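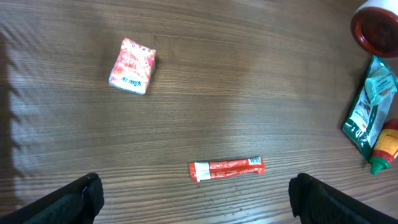 Driss Hamdy told the meeting that most of the confusion in Hasside comes from small items, and that residents want to know which bin a wrapper goes in before they want to know anything about polymers.

By staff writers
February
3 min read

The remark came during public comment on a proposal to change how household packaging is collected in Kukthorpe and the neighbouring district of Hasside. Council staff have recommended a kerbside trial covering 1000 households, with soft plastics collected separately from rigid containers for the first time.

Under the present system, rigid plastics, glass, metal and cardboard go into one commingled bin. Soft plastics, including film, sachets and the outer wrap on multipacks, go to landfill. The staff report says film is the main cause of stoppages at the Motaung sorting plant, where it wraps around the shafts of the disc screens and has to be cut away by hand while the line is shut down.

The plant is licensed to receive 3000 tonnes of commingled material a year. It was designed before flexible packaging made up much of the household stream, and the report says its screens cannot be modified at reasonable cost to separate film from paper. Both are light and flat, and both tend to travel over the top of the screen together. 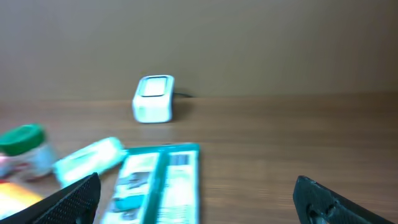 Photo: Kukthorpe Council

Trial households would receive a roll of tied bags for soft plastics, to be placed inside the existing recycling bin. The bags would be pulled out on the pre-sort belt at Motaung, baled, and sent to Flakitz for washing and pelletizing. Flakitz has agreed to take the bales on condition that food residue and paper stay below limits set in the contract. Loads over the limit would be rejected and returned at the council's expense.

Participants would be asked to sort by the main material of each component. A carton with an inner film bag would be separated, with the carton flattened for the recycling bin and the bag put with soft plastics. Packaging that bonds foil to plastic, such as most blister packs and some snack wrappers, would stay in the garbage during the trial.

Caps and lids are treated differently. Loose caps fall through the first screen at Motaung and end up in the glass fines, where they lower the grade of the crushed product. The draft guide therefore asks residents to empty the container, give it a quick rinse and screw the cap back on.

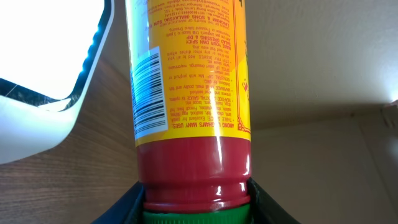 Labels can be left in place. Paper labels come off in the hot wash, and plastic sleeves are removed by density separation, provided the sleeve and the bottle are made from different polymers. Where they are the same, the ink from the sleeve stays in the melt and the pellet comes out grey. The report describes this as a matter for manufacturers and proposes no action on it locally.

Black plastic remains a problem. The optical units at the plant read reflected near-infrared light, and carbon black pigment absorbs most of it, so the item is passed to residue whatever it is made of. Black trays and tubs would be excluded from the trial.
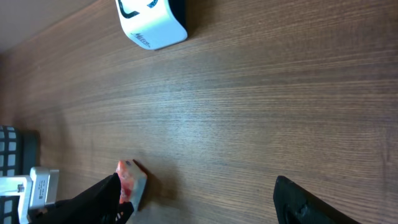 Page last updated: February, 4:10 pm

An audit would be carried out at the midpoint and again at the end. Staff would collect the contents of 200 bins each time and sort them by hand into five categories: soft plastics, rigid plastics, fibre, glass and metal, and residue. Results would be reported by weight, with moisture content measured on a subsample of the fibre.

Council has deferred a decision until staff provide a costing for the extra labour on the pre-sort belt. Written submissions on the draft guide can be left at the Kukthorpe and Hasside service counters.

Contact the newsroom | © Kukthorpe local news, all rights reserved | Back to top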